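January 7, 2018

Notebook, teleoperation desk, continued from the previous page

Started later than I planned. The license server for the Shehu simulator did not answer after the restart and I had to ask Jasmina for the new address. I write it on the inside of the cover, so that we do not lose it again.

Plan for the day: collect demonstrations of the task "take the pomegranate and put it on the board" in simulation, with the hand controller, and compare with the demonstrations that Nermina recorded before the holidays with the keyboard. Her set is called Bisura. Mine will be called Tusamura, as we agreed.

Settings. Controller scale 0.4 for the translation, 0.6 for the rotation. I tried 1.0 first and it was too nervous, the gripper jumped with every small movement of my wrist. Recording goes on only while the foot pedal is pressed. Overhead view on the left monitor, wrist view on the right one. Fruit positions are changed by the random generator before every episode, seed 447 for the first block.

First block, 20 episodes. I kept 14. In three of them I closed the fingers too early and pushed the fruit away. In two I forgot the pedal at the beginning, so the approach is missing. The last one I stopped myself, the connection was slow and I did not trust the timing.
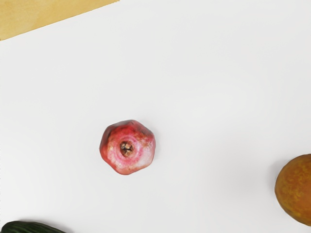 Approach direction is the thing I thought about most today. When I do the task with my own hand I do not decide from which side I come, I just take the fruit. With the controller I must decide, and if I decide differently every time, the policy will learn something in the middle, and the middle is often bad. In this layout the pomegranate has a lot of free white table on every side, so all directions are equally good and the demonstrator gets no help from the picture. The board is at the upper left corner, so I made for myself a rule: come from above, open the fingers across the line to the board, close, lift, and only then go in the direction of the board. The crown looks straight up at the camera here, and I use the dark spot for aiming. It is a little to the upper left of the real middle of the fruit, so if I put the gripper exactly over the crown I am not centred. I noticed this only after several bad grasps. Better to look at the red outline and use the crown only for the first coarse movement.

Second block, seed 189, also 20 episodes, with the rule. I kept 18. The two bad ones were both with the pomegranate near the cucumber, where one finger came down on the cucumber and the arm stopped with a contact warning. For such layouts I turn the wrist by 90 degrees before going down. It is not comfortable with the controller, I have to let go of the pedal, move my hand back and press again, and this makes a pause in the recording. Question for Nermina: do we cut the pauses or do we leave them? I would cut everything where the gripper does not move for more than one second, but not the pause at the closing of the fingers, because this one we need.

Comparison with Bisura, only by eye for the moment. The keyboard paths are made of straight pieces with corners, first one axis and then the other. Mine are rounder and shorter, but they shake near the fruit. I do not know yet which is worse for learning. Longest episode in Tusamura until now has 2594 steps, this is the one where I turned the wrist two times in the wrong direction. I left it in the folder but marked it "slow".

Remark on the shadows. The light in the simulator is very soft, and under the pomegranate there is only a weak grey ring. From the overhead view I could not judge the height of the gripper well, and I had to look at the right monitor all the time in the last part. Jasmina says that in the Zutmont version of the scene there is a stronger lamp from the side. I would like to try it, but then both sets should be recorded again, otherwise the comparison is not fair.

My wrist is tired after two blocks. I think one person should not do more than two in one session, the last episodes are visibly less clean than the first.

To do:
Send the kept episodes to the shared disk, with the seed in the folder name.
Ask Nermina about the pauses.
Write the approach rule on the sheet beside the controller, so that the next person does it in the same way.
Third block with the board on the other side. I have not checked if the generator allows this.
Return the foot pedal to Jasmina before June, it belongs to her project.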